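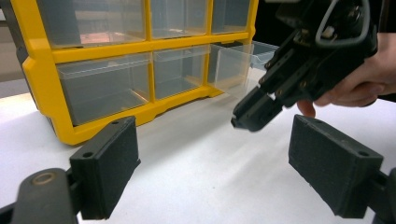
4.2 A sessão aberta de Sarville

A sessão aberta de Sarville recebeu 117 visitantes em 8 turnos, e quase todos chegaram à espera de ver um humanoide. Receberam uma mesa branca e um organizador de gavetas. O entusiasmo inicial, medido pela altura a que os telemóveis se erguiam, decaiu depressa e só recuperou quando passámos as garras manuais para as mãos do público. A tarefa escolhida, abrir uma gaveta e voltar a fechá-la, parecia-nos modesta. A Figura 3 mostra a segunda fila do organizador amarelo, com a gaveta da direita parcialmente puxada para fora, e uma segunda garra, segura à mão, apontada na sua direção. As paredes transparentes foram uma decisão de Shobha Sastry, que queria saber como se comportaria o modelo perante reflexos. A resposta ocupa a secção 5 e não é lisonjeira para o modelo.

Figura 3. Manipulação de gavetas com garras manuais, vista a partir de uma das garras.

Cada turno começava com uma explicação de dois minutos, que Ivar Ekström preparara para doze. Os visitantes trabalhavam depois aos pares, um em cada garra, sem treino prévio. O protocolo Tabrizi recomenda uma fase de familiarização, que suprimimos por falta de tempo e que algumas crianças dispensaram com manifesta superioridade sobre os autores. Os adultos hesitavam mais, pediam licença à gaveta e, em vários casos, comentavam em voz alta cada movimento, o que obrigou a eliminar o canal de áudio.

Das demonstrações gravadas conservámos 158. As restantes foram excluídas segundo os critérios da secção 3.4, aos quais acrescentámos, já durante a visita, o de a gaveta continuar a pertencer ao organizador no fim do episódio. Não aplicámos qualquer filtro de elegância.

A comparação com o conjunto de Hindodham, com 3.000 episódios recolhidos por operadores experientes em dezembro, deve ser lida com cautela. Os operadores de Hindodham puxam a gaveta em linha reta; o público de Sarville procura alternativas. Essa variedade interessava-nos para o controlador Enudow, que até então só conhecera pessoas competentes.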